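Keeping a lending library open in Drasedville

The Fanach Reading Room has lent books to the residents of Drasedville since its founders set out two shelves in a disused ticket office. Its present librarian, Xiaoqing Gu, was appointed in January and spoke to the newsletter on 2019-10-22 about the new catalogue and the winter opening hours.

The collection now stands at 3699 volumes, all of which have been entered in the catalogue by hand. Ms Gu described the task as slow but necessary. "The old cards gave a title and a shelf, and very often the shelf had gone," she said. "Members were asking for books that we owned and could not find."

Loans remain free of charge. The fine for a late return is 20 pence, a sum which has not been altered for many years. Asked whether it would rise, Ms Gu said that she had no such plans. "People bring the books back. Some of them bring back other libraries' books as well."

Rongrong Qiu, who has charge of the children's shelves, hopes to add 100 picture books before the spring. She would particularly welcome stories in more than one language. "Grandparents come in with the little ones and would like to do the reading themselves," she said. "At present we can offer them very little."

The Reading Room will close one hour earlier during the winter. Books may be left at the Cheng bakery when the door is locked.

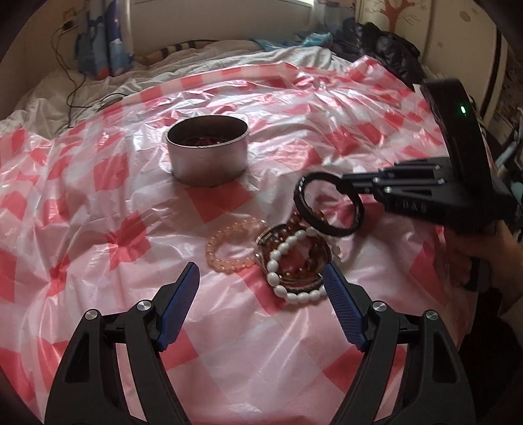
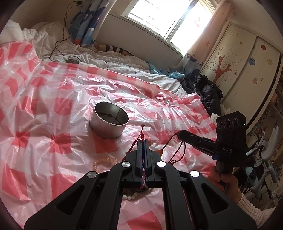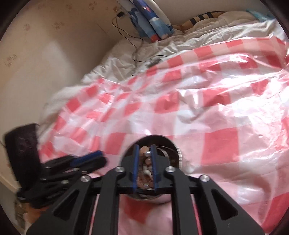 Checked plastic sheet spread over a bed, with beaded bracelets in the first two views.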